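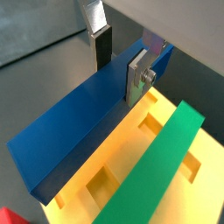 A two-finger gripper holds a blue block over the slotted yellow board, with a green bar lying across the board.

Revised practice note for gripper handling tests published

Tumora, 24 November 2022

The Tumora working group on robot handling has published the second edition of its practice note on block-and-board tests. The note sets out how laboratories and integrators should prepare, run and report trials in which a gripper picks up a rectangular block and places it on or into a slotted board. It replaces the first edition with immediate effect for new test reports. Reports already in preparation may be completed under the old text until the end of April.

The note is voluntary. It does not replace the risk assessment of the robot cell or any legal duty on the operator, and a report that follows it is not evidence that a machine is safe to use near people.

The revised text runs to 33 clauses. Most of the changes concern the fingers of the gripper, which the first edition treated as part of the robot and left to the maker's instructions. Finger assemblies must now be recorded separately. The record has to state the material of each finger, the type and condition of any contact pad, and the way the parts are fastened. Where the two fingers differ in shape, a drawing or photograph of each is required.

Exposed fasteners on a finger are to be checked for tightness before the first trial and again after every 16 cycles. A screw that has moved must be reset to the stated torque, and all trials since the previous check are to be marked in the results. They may be kept in the data set but may not be counted towards the success rate.

Clause 9 deals with the position of the block in the grip. A long block need not be held at its centre, but the distance from the nearer end to the gripping point must be measured and given in the report. The first edition assumed a central grip, and several laboratories asked how off-centre grips should be treated. Results from the two cases are no longer to be combined in one table.

Loose parts are covered for the first time. Any block not being handled must either be in its marked start position or be outside the working area. If spare blocks are left on or beside the board as part of the test, their positions have to be drawn on the layout sheet, and contact between the held block and a spare block is recorded as a separate event. It does not count as a failed placement unless the held block is dropped or the board moves.

Lighting is dealt with in a short annex. Glossy metal fingers can produce reflections that affect camera-based positioning, and the annex asks for the lamp position and the finish of the fingers to be stated. No minimum light level is given. The working group considered one and could not agree on a value that suited both wrist-mounted and fixed cameras.

"The older reports are difficult to compare, mainly on account of the fingers," said Saturnino Rivas, who edited the new edition. "One laboratory changed its pads halfway through a series and had nowhere on the form to write it down. The form now has a line for it."

The draft was tried out at test benches in Follano and Tejada. Both sites used the same layout sheet and the same record form, with grippers of their own choice. Comments from Follano led to the removal of a proposed limit on closing speed, which would have excluded slow grippers with a long stroke. Tejada asked for a clearer definition of a completed placement. Under the final wording, a placement is complete when the block is fully supported by the board, both fingers have released it and it has stayed in position for 2 seconds.

Emiliano Valcárcel, who ran the Tejada bench, said the added paperwork was acceptable for a formal series but heavy for daily development work. The note allows a reduced record for internal trials, provided that the results are not published or quoted to customers.

The Iklow record software will be updated to match the new form. Users of paper forms should discard the old sheets, as the numbering of the fields has changed. Comments on the second edition can be sent to the working group's secretary and should quote the clause number and suggest replacement wording.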